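Eighty Cubic Feet

posted May 12, 2020, part one of probably two

1. The Table

The van from Latovcombe was coming at 10 and it was already past 9. She had the whole wardrobe out on the table, or the table had it, hard to say which of them was in charge. Eighty cubic feet, the Ngau office had said in April. Clothes, bedding, papers. No furniture. So the table was staying and it seemed to know.

Slats under her palms. Thin ones, bamboo or near enough. Her mother used to roll dumplings on it, her aunt cut patterns on it, and now this. Laundry. The last job it would get from them.

Start with the dark stuff, her sister said. Dark stuff hides.

No. Start with what you'd cry about.

So, the red sweater. Too heavy for Jillari, everyone told them that, nobody wears wool in Jillari. It hung down off the side like it was trying to leave by itself. Leave it. Fold something else. The gray-green shirt, done. The beige thing, done. The maroon with the sparkle in it, folded and up at the top where she could see it. She had danced in that once, on the ferry, 300 people and a broken speaker.

And the pink. God, the pink.

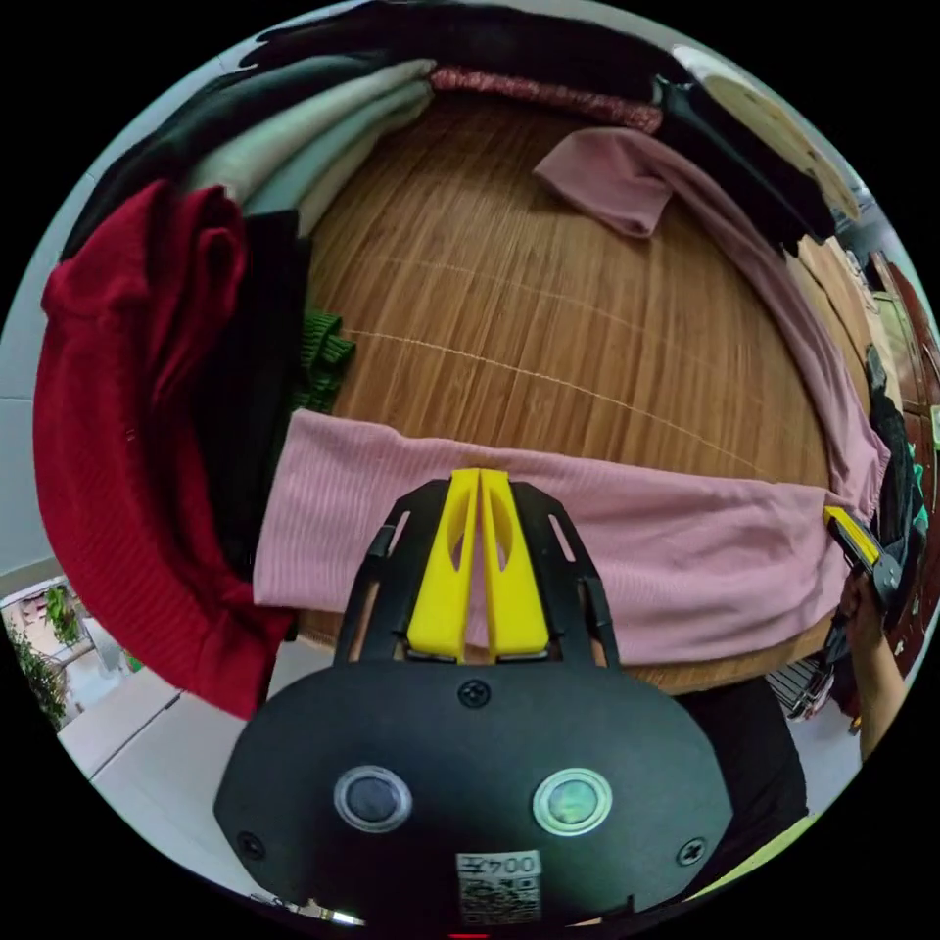

2. Corners

Take your end.

I have my end.

That's the middle.

They had folded sheets like this as girls, walking toward each other and backing off, a kind of dance, the younger one always letting go too soon. She let go too soon now. Creases everywhere, the ruffled side bunching up, the near corner twisted down to a point. Start over.

It had been bought in Serasov at the market under the bridge, in the rain, from a woman who wouldnt come down on the price. Pink with little white stripes so fine you had to get up close. Their mother said it was the color of the inside of a shell. She wore it all of one summer and then put it away, and after that you didn't ask.

Who's it for, her sister said.

What?

When we get there. Which one of us gets it.

She didn't answer. She held her corner. Held it tight. Across the table the other arm was reaching in for the far end, coming down slow over the cloth, and for a second she thought, if we never get this flat we never have to put it in the bag.
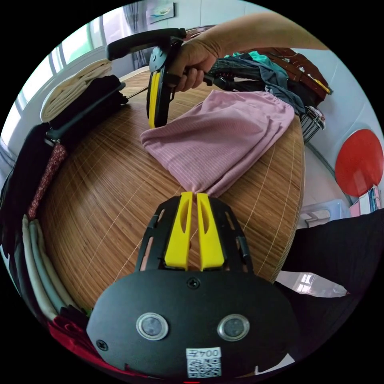

3. The Horn

Twice, from the street. Long, then short.

Coming, her sister yelled at the window, which was shut.

Bags. Tape. Where was the tape. The dark pile went in all at once, no folding, sleeves going everywhere. Then the shirt, the beige, the maroon. She took the red sweater after all and put it on, in May, over everything, and was sweating before she reached teh door.

The pink went in last. Badly folded, on top, so it would be first out.

Then she went back in and laid her hand on the slats a minute. The horn again.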